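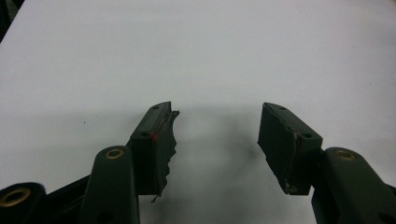
White surface, soft gray shadow, gripper open.

Tollisar Silent Nights – Your Questions

I run the Tollisar silent film series at the Srivastava, the little one-screen theater in Stindum, and I get a lot of the same emails every winter. I've put my answers in one place so you don't have to wait for me to check my inbox (I'm slow, sorry).

When is the next season?

We start in January and run until the end of spring. The program goes up on the website as soon as I've got the prints confirmed, and I never announce a title before that. I did it once and had to take it all back when the archive pulled the reels. If you're on the mailing list you'll get the program the same day it goes up.

Are the movies really silent? Like, no sound at all?

No sound on the film, but there's always live music in the room. Most nights it's piano. For the bigger pictures we have a small band with strings and drums, and once a season I bring in somebody with electronics, which splits the audience right down the middle – I love it, my mother does not.

How much are tickets?

$12 at the door or online, and $3 for anyone 17 and under. Cash and cards are both fine. There's no season pass. I tried to work one out and my math was so bad that I'd have been paying people to come.

I bought online and never got my ticket. What now?

Check your spam folder first. Tickets come from Brurex, our booking system, and not from a Tollisar address, so some mail programs don't like them. If it still isn't there, just come along and give your name at the door. I have the list on a clipboard.

Can I get a refund?

Yes, up to noon on the day of the show. After that I can move you to another night but I can't give the money back. If we cancel, you get everything back without having to ask.

Do you show film or digital?

Both! I'd show everything on 35mm if I could, but plenty of these titles only travel as digital restorations now, and some of those look gorgeous. The listing always says which one you're getting. If it says 35mm, expect a few scratches and possibly a short pause while we change something over.

Why do some movies look too fast?

Silent cameras were often cranked by hand and there was no single standard speed, so a film shot slowly and shown at a modern rate goes zipping by. Our projector has adjustable speed and I spend far too many evenings fiddling with it. There's still some guesswork. If you think I got one wrong, come and tell me, I enjoy that argument.

Can I bring my kids?

Please do. The comedies are the best place to start, and kids who can't read the title cards yet do fine if you whisper to them. Nobody minds a whisper. For the horror titles and the long dramas I'd wait a few years. Email me if you're not sure about a particular one and I'll tell you what's in it.

Is the theater accessible?

The lobby and the back row are step-free, and there are 2 wheelchair spaces. Book those by email so I can hold them for you. The balcony is stairs only, and they're steep. The restrooms are on the ground floor, on the left past the popcorn.

Can I take pictures?

Before the show and after it, sure. Once the lights go down, phones away please, including for the musicians. They're watching the screen and playing at the same time, and a bright phone in the front row really throws them.

Can I bring food?

Popcorn and drinks from the lobby are fine. No hot food from outside, and go easy on crinkly bags – in a quiet love scene I can hear them up in the booth.

Where do I park?

The lot behind the Srivastava is free after 6 p.m. It fills up on band nights, so try the street by the library if you're running late. Doors open at 7 and we start at 7:30, no trailers.

Will you show my favorite?

Maybe! Send me the title and, if you know it, who holds the print. I keep a long list and I do go through it every summer. Some films are tied up in rights trouble and some are too expensive for a room our size, but I've said yes to some pretty odd requests.

Can I play for one of the screenings?

Send me a recording of you playing along with any silent scene, even if it's just your phone propped on the piano. Please don't send a formal résumé, I won't get to it. Everyone who plays gets paid.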